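Tenant guidance | Fit-out and fixings

Shelving, desks and brick walls: frequently asked questions

These answers apply to units let by Doltesel in the Fulholm and Brukthorpe buildings. They replace the February sheet. Last revised 17 Jul 2023.

Do I need permission to put up shelving?

Freestanding shelving needs no permission if it is under 1348 mm high. Anything taller must be tied back to the wall, and the tie counts as a fixing. Send a sketch showing the position of each fixing before you drill. Replies come from Covadonga Bravo in the building office.

Doors, meters and stopcocks must stay reachable once the shelving is loaded.
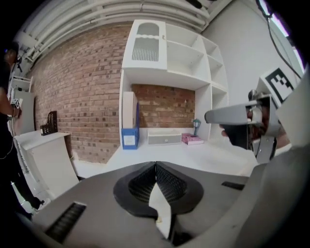
What load can a shelf carry?

Use the figure on the maker's plate. It assumes an even load and level feet. Where there is no plate, treat the unit as suitable for light goods only. Place the heaviest items on the lowest shelf and check the uprights with a spirit level after loading. Floors at Brukthorpe slope towards the yard, and packers under the front feet are normal there.

The floor limit is a separate matter. On the upper floors it is 420 kg per square metre, including the weight of the shelving itself.

Can I drill into the brickwork?

Yes, on internal walls, with approval. Drill into the brick and stay clear of the mortar joints. The lime mortar in both buildings is soft and will not hold a plug under load. Keep each hole at least two courses below the top of the wall and away from the corners of window openings.

Set the drill to rotary only for the first few millimetres. Hammer action can then be used on the denser bricks. The older Campos bricks at Fulholm have a hard face and a weak core — use rotary throughout and clear the dust often.

Which fixings should I use?

Nylon plugs are accepted for light brackets. Resin anchors are required for ties to tall shelving. Expansion bolts are not accepted anywhere, as they split the brick. Leave resin for the full curing time printed on the cartridge. Curing takes longer in an unheated unit.

How close to the wall can a desk stand?

Leave a gap of 3 cm between the back edge of the desk and the brick. Air needs to move behind it, and cables must not be pinched. Desks fixed to the wall on brackets need the same gap, with spacers at every bracket.

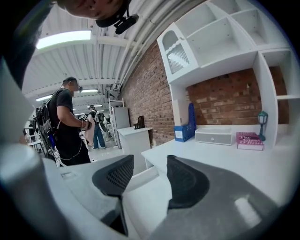
White desk surface and brick wall.

There is white powder on the brick. Is it damp?

Usually it is salt left behind as moisture dries out of the wall. Brush it off with a stiff dry brush. Do not wash it, as the salts dissolve and return. If it comes back after two cleanings, report it and we will take a moisture reading.

Can I paint or seal the wall?

No. Sealants and vinyl paints trap water in the brick. Limewash may be approved on request.

What happens to fixings when I leave?

Remove brackets and plugs and fill the holes with lime mortar. Resin anchors should be cut flush and left in place. Benito Quintana inspects the walls before the deposit is returned, and a fixing plan kept with the lease shortens the visit.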